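Can a machine do the boring jobs yet?
Plesmont Home & Shed Forum > General chat > Tools and gadgets

mieke_b
Posted 23 January 2018
My brother-in-law reckons we'll have a machine doing the dishes and the potting up within five years. I run a small nursery outside Tadstead and potted 3,052 seedlings last August with two casuals, so I'd love him to be right. Has anyone here seen one do a proper chore, start to finish, without a person standing next to it?

Laurier K
Depends what you call a machine. A dishwasher does the dishes. If you mean arms and hands, no. At work we have one that stacks cartons and it's good at that because every carton is the same. Change the carton and someone has to come out and set it up again.

harveyc
Disagree a bit. The vacuum at our place does the floors every morning and I haven't touched a broom in the lounge since we got it. That's a chore.

yvette_chis
Harvey, I pick up the socks, the dog's bowl and the phone charger before it starts. You're asleep.

harveyc
Fair enough. It still does the floor.

Jaxon Carrier
I work with a pair of arms on a bench, so I'll answer the potting question. Picking up a hand trowel is harder than it sounds. The handle is round, so it rolls if you nudge it, and lying flat on timber there isn't much room to get fingers underneath. Then you want it held so the blade points the right way, and that often means passing it from one hand to the other. You do that without looking. For two arms it's a job in itself.

mieke_b
And once it's got the trowel?

Jaxon Carrier
Then there's the soil, and that's worse. Damp mix behaves differently from dry mix. We've stuck to the tools and a small pot so far.

Laurier K
So that's a no.

Jaxon Carrier
It's a no for your nursery this year. I wouldn't say no for good.

robichaud28
What would it cost, though? I paid $1,238 for a secondhand potting bench with a hopper and it did more for my back than any robot will. Mieke, look at one of those first.

mieke_b
I have looked. The hopper is fine, it's the handling of the little plants that takes the time. Jaxon, does it crush them?

Jaxon Carrier
Grip force can be turned down. Leaves are the trouble, they get in the way of the fingers. Going in low and holding the pot is the better bet. For now I'd keep your casuals.

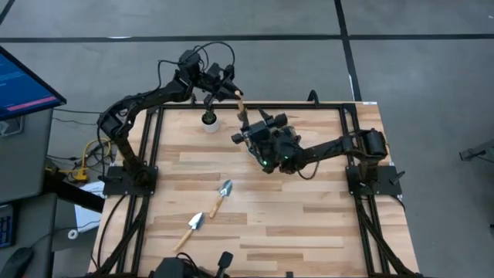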